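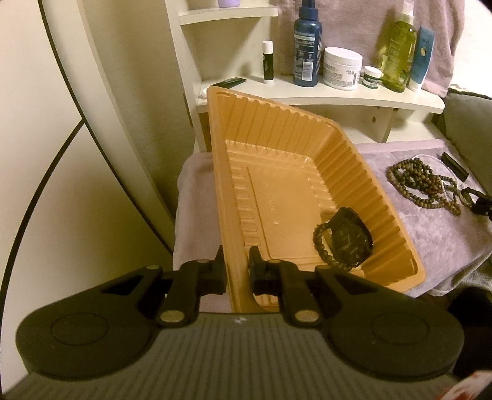 I do room turnover at Garetholm, a residential hotel where people stay for weeks and sometimes through the winter. For most of my time here the work was learned by following somebody older down a corridor. Since 24th October a share of my hours has gone to teaching instead, with a gripper in my hand, one small handling job at a time. The recordings go to Phuthong, the firm that is supposed to supply the machines.

I am not against it. My knees are not against it either. But I think the hotel has misjudged what it is buying, and the people who do the rooms should say so before December, when the contract is up for renewal.

The plan we were shown treats tidying as moving objects from one place to another. A tray goes back on the shelf, beads go in the tray, a watch goes where it won't get knocked. All of that can be taught. I have closed those fingers on a plastic rim more times than I care to remember, and I got better at it, and I expect a machine will too.

What takes judgment is whether to touch the thing at all. A tangle of necklaces on a towel may be a mess. It may also be exactly how a guest wants to find it. A watch with a bracelet looped beside it could mean somebody took both off in a hurry, or that they always go there. When I started I moved too much, and I got complaints for it. Now I move less, and a room I have done still looks like the guest's own room.

There is also the question of pay. We have 30 people on turnover and 9 of them record. The recorders get an extra six dollars an hour, which is fair for dull work, but it stops when the recording stops. The skill stays with Phuthong. I would like to see a payment that lasts as long as the recordings are in use. Culley, the agency that places half of us, told us this was not how such things are done. I don't find that an answer.

Management says no jobs will go. At Rutarero, where a friend of mine cleans, they said the same, and kept their word, and then stopped replacing people who left. The ones who stayed now cover more rooms each and see less of any of them. A shift that used to have conversation in it has become a list on a phone.

My own view is that the machines should take the linen carts, the wet floors and the heavy trash first. Those are what wear us out. Leave the shelves and the bedside things until last, and ask the guests before you start. The woman in 707 has had the same person doing her room for years. She ought to get a say in it, and so should the person who does it.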